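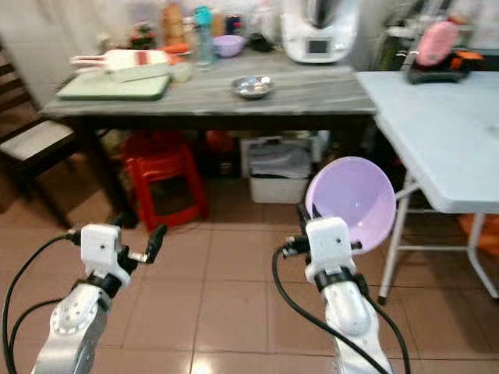

Lavender plastic bowl with a smooth, glossy interior.

How to Clean Plastic Bowls, Tubs and Tables

Filed under: Kitchen, Laundry Room, Outdoor Furniture
Updated in February

Plastic picks up stains in a different way than glass or metal does. The surface is softer, it scratches more easily, and oil clings to it. Once the surface is scratched, color and odor get into the scratches and ordinary dish soap stops working well. Most of the methods on this page are mild. Start with the first one and move down only if you need to.

What you need

Dish soap
Baking soda
White vinegar
A soft sponge with no scrub pad
An old toothbrush, or any small nylon brush (I use the Rutico 2986, which has a bent neck)
Two microfiber cloths
A bucket or sink you can fill
Rubber gloves if your skin is sensitive

Do not use steel wool, scouring powder, or the green side of a sponge on anything shiny. Do not use acetone or nail polish remover on any of it. Acetone will cloud some plastics in seconds and the damage can't be polished out.

Step 1. Check the bottom for a recycling number

Turn the piece over and look for the small triangle. Number 5 is polypropylene, and most reusable food bowls and a lot of white outdoor furniture are made of it. It handles warm water and vinegar well. Number 6 is polystyrene, which is brittle and cracks if you pour very hot water on it. If you find no number, treat the piece as if it were the weaker kind and keep the water lukewarm.

Step 2. Wash off the grease first

Stain treatments don't get through a film of oil. Put a few drops of dish soap straight onto the dry plastic and rub it around with your fingers before adding any water. Do the rim too. Then add warm water, wipe with the soft side of the sponge, and rinse. Run a clean finger across the inside. If it drags slightly, the grease is gone. If it slides, wash again.

Tubs that have held butter, salad dressing or meat marinade usually need two rounds.

Step 3. Baking soda paste for tomato, curry and coffee

Mix three parts baking soda with one part water. It should hold its shape on a spoon. Spread it over the stain and leave it for 23 minutes. I arrived at that number because it is the length of my dryer's short cycle, so set whatever timer suits you as long as it is over 15. Rub lightly in small circles, then rinse. On a light-colored bowl you will see most of the change on the first pass. Turmeric takes longer and may never come out completely.

Go easy on the rubbing. Baking soda is mild, but it is still an abrasive, and a hard scrub will dull a glossy finish.

Step 4. Sunlight for what is left

Rinse the bowl, leave it wet, and set it outside or on a bright windowsill with the inside facing the sun. Turmeric and tomato colors break down in sunlight. Four to six hours does a lot. Bring it in at the end of the day. Weeks of sun will make plastic chalky and faded, and colored pieces lose their color faster than white ones.

Step 5. Vinegar soak for smells and hard water

Fill the bowl with equal parts white vinegar and water and let it sit overnight. Onion and garlic smells usually go by morning. The same soak loosens the white ring you get from hard water. Wipe the ring off with a cloth while it is still wet.

For lids with a groove, lay the lid upside down in the sink and work the toothbrush around the groove. Check the groove again after rinsing. Food packs into it tightly and the smell of an "unwashable" container is very often sitting right there.

Never mix vinegar with bleach, or use one straight after the other without a full rinse. The gas it gives off is dangerous.

Step 6. Dry it all the way

Plastic holds water droplets long after plates and glasses have dried, and stacked damp bowls get a sour smell within a day or two. Dry by hand, then leave the pieces unstacked for an hour before they go in the cabinet. If you have to stack them, put a folded paper towel between each pair.

Plastic tables and chairs

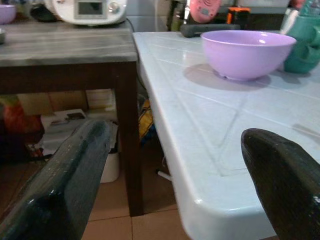
The same order applies to furniture: grease and dirt first, stains second, drying last. The difference is the texture. Molded tabletops often have grooves, panels or a fake grain, and dirt settles in the low spots where a flat cloth skates right over it.

Start by brushing the top dry with a whisk broom or a hand brush. If you wet loose grit, it turns to mud and packs into the grooves. Then fill a bucket with warm water and a good squirt of dish soap. Wet the whole top and let it stand for five minutes. Scrub along the grooves with a nylon brush, following their direction, and then once across. Wipe up the dirty water with a cloth before it dries. If you let it dry you will be doing the job twice.

For gray marks that stay behind, use the baking soda paste from Step 3. A medium table takes a fair amount. I weigh out 390 grams of baking soda for the top and the edges and generally have a spoonful left over. Put it on with a damp cloth, work one section at a time, and rinse each section before starting the next.

The rounded edge collects more grime than the top does, from hands and from chairs being pushed against it. Feel underneath the rim as well. There is often a lip on the inside where spiders and old leaves collect.

Green or black spots are mildew. Spray them with straight white vinegar, wait half an hour, scrub and rinse. If the spots are still there, rinse the vinegar off completely, let the table dry, and on a different day use a diluted bleach solution made up according to the label on the bottle. Open a window, or work outside.

Yellowing

Yellowing from age is a change in the plastic itself, and cleaning won't reverse it. Some of what looks like yellowing is a film of cooking oil or smoke, though, so wash one small area well before you give up on a piece. A melamine foam sponge will take off a thin layer and can brighten a matte white surface. It leaves a dull patch on a glossy one. Test it on the underside.

Plastic restorer from the auto parts store (I have used Drelness and Clallel) brings back some shine on faded furniture. Keep it off anything that touches food, and wipe off the extra or it will come away on your clothes.

Common problems

The bowl still feels greasy after washing. The water is probably too cool, or there is too much in the sink at once. Wash the plastic first, in fresh water, before the pans.

White haze that comes back every time. Hard water. A splash of vinegar in the last rinse helps. If you use a dishwasher, check that the rinse aid isn't empty.

Sticky outside surface. Price label glue comes off with a little cooking oil left on for ten minutes, then soap. Old soft-touch coatings, the kind found on the handles of some Zou mixing bowls, go sticky as they age, and there isn't a fix that lasts.

Deep knife scratches. Stop using the piece for food. It is fine for holding clothespins, screws or potting soil.

Warped in the dishwasher. Use the top rack and skip the heated dry. A slightly warped lid can sometimes be flattened by dipping it in hot tap water for a minute and leaving it under a heavy book until it is cool.

How often

Bowls in daily use only need the vinegar soak every month or two. An indoor plastic table can be wiped with soapy water once a week and brushed out properly each season. If it lives outside, brush it out in spring before you set anything on it and again before you put it away, and store it upside down or on its side so water doesn't pool on the top.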